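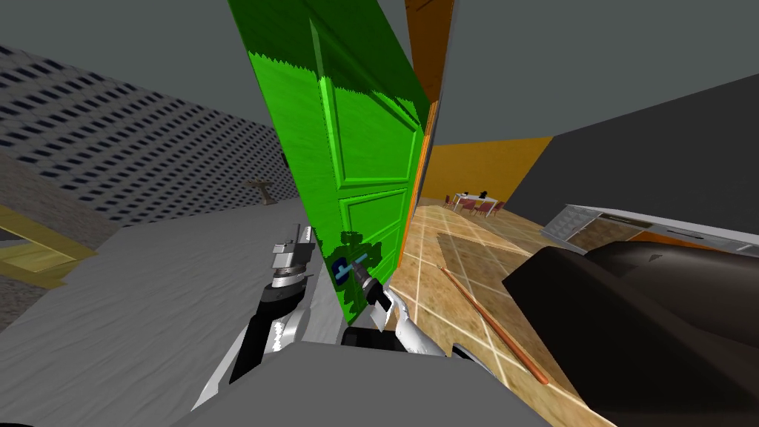 Godinho Introduces Workplace Interiors Program for Small Offices in Sarnar

SARNAR, March – Godinho, a commercial interiors firm serving independent businesses, today announced Sustar, a refurbishment program for offices with 2 to 18 employees. The program covers reception areas, meeting rooms and staff kitchens, and is offered at a fixed starting fee of $699 for assessment and design.

Under the program, a Godinho designer visits the premises, meets with the owner and staff, and delivers a written plan within 21 working days. The plan includes a color schedule, a lighting layout and a list of furnishings that can be kept, repainted or replaced.

"Many small firms put off this work for years because they expect it to close the office," said Raghda Dabbas, director of design at Godinho. "We schedule each room separately so that clients can keep receiving visitors." 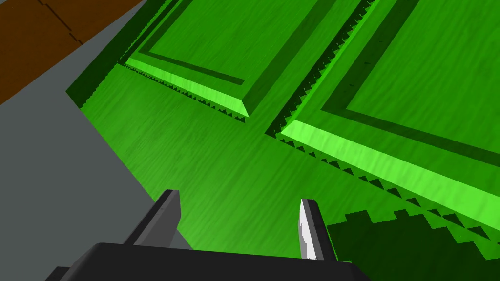
Paneled cabinet front in green with a wood-grain finish.

Doten, an accounting practice in Sarnar, was the first business to enroll. Its reception area and client meeting room are being completed ahead of the spring filing period.

"Our clients wait in that room with a folder on their knees, and it had not been touched since we signed the lease," said Diarmuid Geraghty, managing partner at Doten. 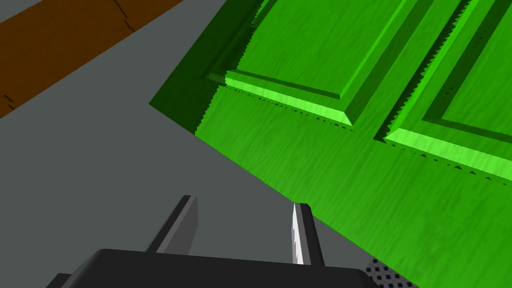
Does the starting fee include furniture or paint?
The fee covers the site visit and the written plan. Materials and labor are quoted separately, and clients may use their own contractors.

Enrollment is open to businesses in Sarnar and neighboring towns. Requests for a site visit may be made at the Godinho showroom or by telephone during business hours.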